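仿真绿植枝条的整理、裁短与固定

适用范围:带锯齿边叶片的单枝仿真绿叶,塑料或布质叶面,枝条内有金属芯。用于桌面摆件、货架陈列和小型花器。带花头的枝条、藤条类不在本文范围内。

一、准备

白色或浅色桌面一张,台面清空。深色台面上不易看清细铁丝和脱落的碎屑。
钢丝钳、尖嘴钳各一把。剪刀不能用来剪带芯的枝条,刃口会崩。
细铁丝一卷,绿色纸胶带一卷。
软毛刷,微湿的棉布。
花器或底座。本文以Jokport窄口瓶为例,换成Ernico的方盆时,第四步的底框尺寸要另行测量。

二、展开叶片

仿真枝条在包装里是压平的,拆开后叶片贴在主茎上。一手捏住茎的下端,使枝条直立,另一手从最下面一层叶片开始向外拨,逐层往上。每片叶只在叶柄根部弯折,不要拉叶尖。叶柄与主茎的夹角下层大、上层小,顶部几片基本保持原状。

拨完后转动枝条检查各个方向。靠墙摆放的,背面叶片可以向两侧并拢,正面会显得密一些。

叶面有折痕时,用电吹风低挡在背面加热,2秒后移开,趁软用手指抚平。塑料叶面加热过久会卷边,卷边后无法恢复。

三、裁短

先把枝条放进花器比量,在瓶口位置用胶带做记号,再按瓶深留出插入部分。裁切点选在两层叶片之间的光茎处。用钢丝钳一次剪断,反复夹剪会使外皮与金属芯分离。断口如有毛刺,用尖嘴钳压平,再缠一圈纸胶带。

四、做底框

单枝直接插入窄口瓶容易倒向一侧。用铁丝弯一个狭长的矩形框,平放在桌上校平,四角不翘即可。框的一条长边中点引出一段直丝,与枝条下端并拢缠绕,缠绕段用纸胶带包住。

弯框时先定长边,后定短边,接头留在短边上。接头若落在长边中点附近,会与引出的直丝互相干扰,框体容易扭转。

放入花器后往框上填小石子或干沙。Bragança店里出售的袋装细石每袋900克,一只窄口瓶用不完,剩余部分封口保存,受潮后会结块。

五、检查

枝条应能自行直立,轻推顶部后回到原位。
从瓶口看不到铁丝和胶带。
叶片之间没有互相勾住的锯齿边。
桌面上没有遗留的铁丝头。地面也要看一遍,短铁丝会卡进地板缝里。

六、日常清洁

软毛刷从叶根向叶尖刷,积灰较多时用微湿棉布逐片擦。布质叶面不要浸水。塑料叶面可用清水冲洗,冲洗前拆下底框,晾干后装回。不要使用酒精,叶面印色会脱落。

放在窗边的枝条每隔一段时间转半圈,使两面褪色程度接近。

七、常见问题

叶片脱落:叶柄根部多为套管结构,对准主茎上的凸点压回即可。压不住时在套管内点少量热熔胶,等胶凝固后再弯折。

主茎弯曲:握住弯曲处两侧缓慢反向扳直,分几次完成。在同一处来回折会断芯。

枝条在瓶内转动:底框偏小,或填料没有盖住长边。取出重新弯框,长边接近瓶底内径。

陈列高度不一致:多瓶并排时,以最矮的一瓶为准统一裁切,不要用垫石抬高。垫石超过瓶深一半后重心上移,碰撞时容易倾倒。 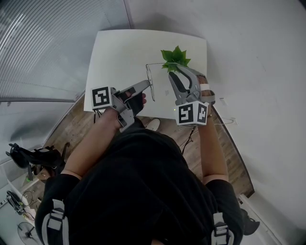 Zotberg陈列组
桌面陈列教程编辑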